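Two Grippers, One Checkered Cloth: A Chat With the Test Lead at Skeltar

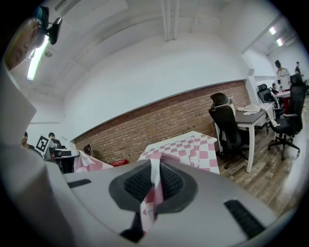
The light gray hand-held gripper with a twist of checkered cloth in its grip.

I'd been bugging the folks at Skeltar for a visit for months, and in July they finally let me in. What I wanted to talk about was grippers – the kind you carry around in your hand – and why anyone would spend weeks picking one over another.

The test lead (who asked me to skip the name) had two models to compare, the Sketier and the Zirkico. "On paper they're twins," the lead told me. "Then you hand them a piece of cloth and they're two different animals."

Cloth is the whole game over there. I asked why they don't start with something easy, like a block, and got a laugh. "A block sits where you left it! Cloth bunches up, it twists, it hangs down right in front of your lens. If the view gets covered, I want to know that before we've recorded a week of it."

Each gripper gets 200 grabs, and the lead does plenty of them in person. The pink-and-white check was picked on purpose, by the way. "You can see every fold in the squares. We tried plain white on the white table and I spent 48 minutes squinting at the playback. Never again."

So who's winning? The Sketier holds on better, I was told, and the Zirkico is kinder to the wrist. "Ask me in the morning and I'll say Sketier. Ask me at four in the afternoon, when my thumb hurts, and you'll get another answer."

I got to try both, and I have to say I'm terrible at it. I kept squeezing way too hard and dragging half the cloth along with me. "Everybody does that," the lead said, very kindly. "Pinch less than you think you need. The pads do the work."

We talked cameras for a while too. The team wants a wider lens from a small shop called Antoniuk, but a wider view means the fingers take up more of the edges, and there's some grumbling in the building over whether that's a fair trade. The lead is for it. "I'll give up a bit of wall to see both sides of a fold."

Next up is the same set of grabs with a heavier towel – and I've already asked if I can come back for that one.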